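Omau Magnesium Powder, Unflavored
Sold by Wiegand

Tub of 300 g with scoop. Ships in 9 working days.

We stock this because customers kept asking for it, and we've read the label more than once. Omau calls it "complete nighttime recovery." We would call it magnesium citrate powder in a plain white tub. If you already eat beans, nuts and leafy greens most days, you may not notice any difference at all. 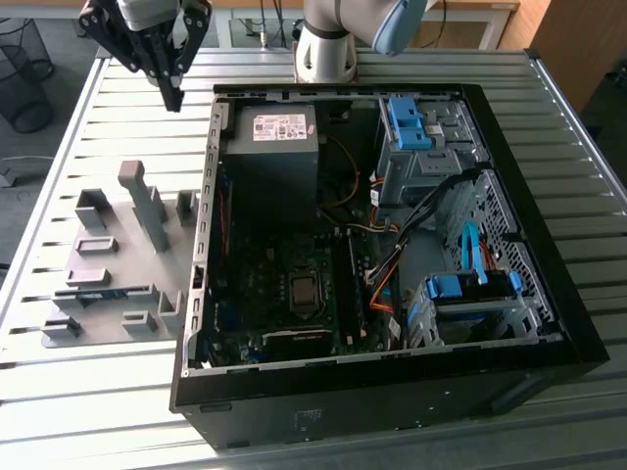

The maker says to take one level scoop in a glass of water after dinner. The older leaflet said two, and the change came in February with no explanation that we could find. Hannelore Kramer in our buying office wrote to ask and got a brochure back. Until we hear more, go by the tub and ignore the leaflet.

Taste: sour, a little chalky. Stir it again halfway down the glass. It never fully dissolves in cold water, whatever the front of the pack says about "instant."

What it claims: better sleep, fewer cramps, calmer mood. What the maker sent us to back that up: one survey of 53 buyers, all of whom got a free tub. Make of that what you like.
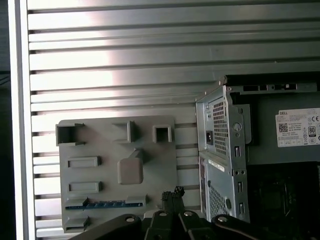

Gray panel mounted on a metal slatwall.

Warnings: Do not use if you have kidney disease. Talk to your doctor first if you are pregnant, nursing, or taking antibiotics, water pills or heart medicine. Too much will upset your stomach. Keep away from children.

Customer comments

Cillian Fahy: Slept the same as before. The scoop is handy.

Wiebke Sperling: Cheaper than Plulix and I can't tell them apart. Lid cracked after 17 days.

Birgit Meinecke: My legs cramp less, but I also started walking in the evening, so who knows.

Returns: unopened tubs only. Cracked lids are replaced free if you send us the order number.

Page last checked Friday, December 17, 2021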